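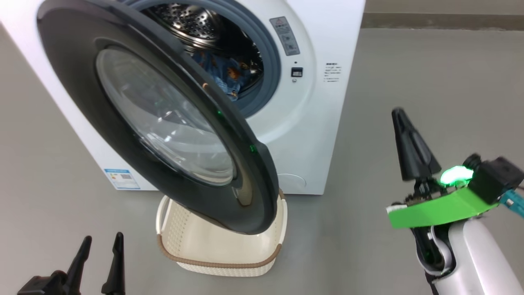

A front-loading washer with its door open and blue clothing in the drum.

Restaurant Review: Zistitz, Cernau
Reviewed 6th February

Zistitz occupies the ground floor of a former savings bank on the north side of the market square in Cernau. It opened in September under the management of the Addo restaurant group, which also operates a bakery near the train station. This review is based on two dinners and one weekday lunch. All meals were paid for in full, and the restaurant was not informed in advance.

The dining room seats 53 guests. Tables along the windows are well spaced, while those near the kitchen door are close enough together that servers must turn sideways to pass. Parties of four or more should request a window table when making a reservation. Reservations are accepted by telephone and through the Zillo booking service. On our second visit, the time shown in the Zillo confirmation differed from the one in the restaurant's book by half an hour. The host resolved the matter courteously.

The menu is short and changes every six weeks. Among the appetizers, the smoked trout with pickled cucumber was the strongest dish, served cold with good rye bread. The onion soup was adequate but heavily salted at dinner. At lunch the same soup was properly seasoned, which suggests that the kitchen does not yet taste as consistently as it should.

Main courses are generous. The braised pork shoulder arrived tender, with a dark sauce and a portion of red cabbage that retained some bite. The roast chicken was less successful. Its skin was crisp, but the breast meat was dry, and the accompanying potatoes had been held too long before serving. A vegetable dumpling dish, listed near the bottom of the menu, deserves a more prominent place. It was carefully made and finished with browned butter and chives.

Desserts are prepared at the Addo bakery and delivered each afternoon. The plum cake is recommended. The chocolate tart had a thick, hard crust that was difficult to cut with the fork provided.

Service was attentive on all three occasions. Water was refilled without prompting, and questions about ingredients were answered clearly. At dinner, the wait between the appetizer and the main course was more than 40 minutes, and no explanation was given. Lunch moved at a suitable pace for guests with a limited break.

The wine list is brief and reasonably priced, with six selections available by the glass. The house white was pleasant with the trout.

Noise is moderate at lunch and considerable after eight in the evening. The entrance is level with the sidewalk, and the restrooms are on the same floor as the dining room.

Zistitz is recommended for lunch and, with some reservations about timing, for dinner.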